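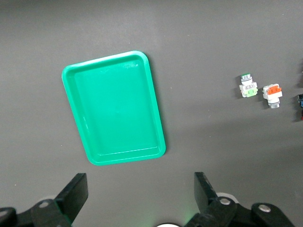 Billo parts tray, green
Reviewed by Wendy Blackburn, Tue 13 July

I bought 2 of these from Clunel in January for the bench, where pushbutton switches and other small bits used to end up all over the top. The tray is a plain plastic rectangle with rounded corners, a raised rim and a flat floor. The bright green shows up well on a dark grey surface.

The floor is smooth, so screws slide about if you carry it at an angle — a ribbed base would have been better. It wipes clean easily. Mine have had daily use and neither has cracked, though one has a scratch along the bottom.

I would like a lid, which Billo doesn't sell. Otherwise it does the job and I'd buy it again.

4 stars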